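4.2 Does a star's image change predict who buys a ticket?

The trade press has long held that an actor known for family films can "grow up" in public by taking one adult role, and that audiences will follow. The claim is repeated so often in interviews and previews that it has come to be treated as a finding. We doubt it is one. Most of the evidence offered for it consists of cases picked after the fact: a performer who had a hit with a darker part is called a success of the method, and a performer who did not is seldom mentioned again. In this section we look at what viewers themselves said before and after seeing such a film, and at how much of their interest can be put down to casting at all.

Joubert's earlier survey is the usual source here. It asked 2000 moviegoers whether they would be "more curious" about a performer who took a role against type, and a large share said yes. Curiosity costs nothing, however. The survey did not ask whether the same people bought tickets, and it named no film, no price and no showtime. A person asked in April about a film that does not exist has little reason to say no. Mwakalinga raised a similar point in his review of the Bumside panel, where stated interest in a thriller ran well ahead of attendance, but he then went on to use the same kind of question in his own work - a choice he does not defend.

We tried to get closer to the decision. Our sample was made up of 700 adults recruited through the Plerkard listings service, all of whom had paid to see at least one film in a theater during the past year. Each read one of 6 previews. The previews described the same plot, a small-town crime story with a romance at its center, and differed in how the male lead was introduced. In two versions he was a former teen musical star "leaving the past behind." In two he was a steady dramatic actor with no such history. In the last two he was not described at all. Readers were then offered either a ticket voucher for the film described or a smaller cash payment, and were told that the choice was real.

The result was flat. Readers of the "leaving the past behind" previews rated the lead as more interesting than did readers of the other versions, which agrees with Joubert. They did not take the voucher more often. The gap between the groups was small, and its sign changed when we removed readers who had said they never watch crime films. We would not build a marketing plan on it, and we see no reason for others to do so.

Two objections deserve an answer. The first is that a written preview is a weak stand-in for a trailer, a poster and a month of magazine covers. We accept this in part. A full campaign may well sell a film, but it would sell it through reach and repetition, and those are open to any film with the money. The second objection, put to us by a reader of an early draft, is that fans of the performer were too few in our sample to show an effect. There were 70 people who said they had followed the career of at least one teen musical star. Their voucher rate was no different from that of the rest. The group is small and we make no strong claim from it, though it is the very group that the theory says should move first.

There is also the matter of what viewers remember. In follow-up calls, readers could often repeat the phrase about leaving the past behind, yet many could not say what the film was about. The Van der Merwe scale, which treats recall of a star's story as a sign of engagement with the film, would score these readers highly. We think the scale measures recall of publicity and little else. Scores on it should be reported next to a plain question about the plot, as was done in the Misatis study, where the two measures barely moved together.

Home viewing may be a different case, and we have less to say about it. A viewer in a kitchen or living room pays nothing extra to try the first ten minutes, so curiosity could do more work there than it does at a box office. It could also produce a large number of films started and dropped. Our data do not separate these outcomes, and viewing totals that count any start as a view cannot separate them either.

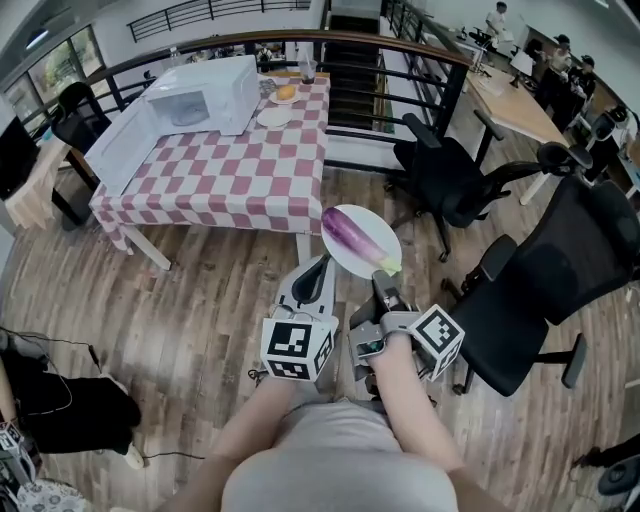
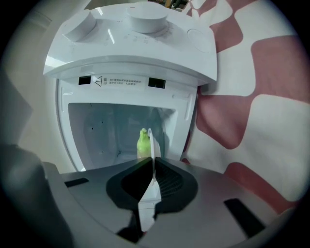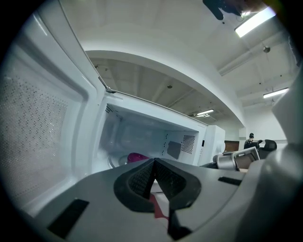 Figure 3. Indoor setting. First: an eggplant on a white plate, with a table in a red-and-white checkered cloth ahead. Second: the top of a white appliance with two knobs. Third: a white microwave oven with its door open.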